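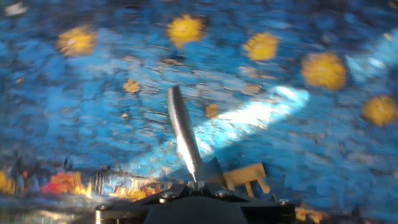
Point d'étape, atelier maroquinerie solidaire Tudach - période mars à juin
À l'attention de Parvathi Marar, fonds Stolska
Rédigé par Rok Begović

Bonjour Parvathi,

Je fais court, on livre demain matin et il reste des doublures à poser.

Production. 195 pièces terminées et signées, surtout des pochettes et le petit modèle à rabat. Objectif de la convention : 200. Les cinq qui manquent sont coupées, pas cousues. Le cabas, lui, a pris du retard : patron refait deux fois, l'anse tirait sur la couture du haut. La troisième version tient, Parvathi Mudaliar l'a portée deux semaines avec ses courses dedans. On lance la série en juillet.

Cuir. Gros souci en avril. Le lot de Chuensuk est arrivé trop fin, 0,8 au lieu de 1,2. Inutilisable pour les sacs, on en a tiré des porte-cartes et des étiquettes. Avoir obtenu, mais seulement après un mois de mails. Depuis on prend les chutes chez Guvik, plus régulier, couleurs moins choisies (beaucoup de bordeaux, il faut aimer). Je voudrais garder les deux fournisseurs, à discuter.

Formation. Quatre personnes en apprentissage, trois toujours là. Nithin Fernandes coud au point sellier sans qu'on repasse derrière, il montre maintenant aux deux autres. La quatrième a trouvé un poste en retouche en mai, contrat de six mois. Pas remplacée, est-ce qu'on peut reporter sa bourse sur l'automne ? J'ai besoin d'une réponse avant de faire l'annonce.

Ventes et dons. Comme prévu dans la convention, 20 sacs donnés pour des tombolas d'écoles et de clubs. Retours bons, une école a redemandé le même modèle pour décembre. Le reste part en dépôt-vente et sur notre table au marché. Recette nette du dernier marché : 546 euros, frais de stand déduits. Mieux que le précédent, mais je ne sais pas encore si c'est les prix ou la météo. On avait baissé les pochettes de 3 euros.

Les strass : on arrête. Ils se décollent à la chaleur, quatre sacs revenus. Remplacés gratuitement. Otakar Kratochvíl propose des rivets à la place, essais en cours, ça coûte un peu plus par pièce mais ça ne bouge pas.

Matériel. Machine à parer révisée, facture jointe. La presse à oeillets a lâché, on emprunte celle du cordonnier en attendant. Devis pour une neuve demandé, pas reçu. Ce n'était pas au budget, je proposerai de prendre sur la ligne « déplacements » qui est quasiment intacte.

Ce qui reste à faire d'ici septembre :
- série cabas, première moitié
- finir les étiquettes signées (chaque artisane signe la sienne, ça prend du temps)
- fiche prix à jour pour les dépôts
- choisir la doublure d'hiver, deux échantillons reçu, un troisième attendu

Le tableau des dépenses suit dans un mail séparé, Otakar vérifie encore les tickets de mercerie. Il manque aussi un justificatif de transport, je le cherche.

Dispo pour un appel avant 10 h ou après 17 h, le reste du temps je n'entends pas le telephone à cause des machines.

Rok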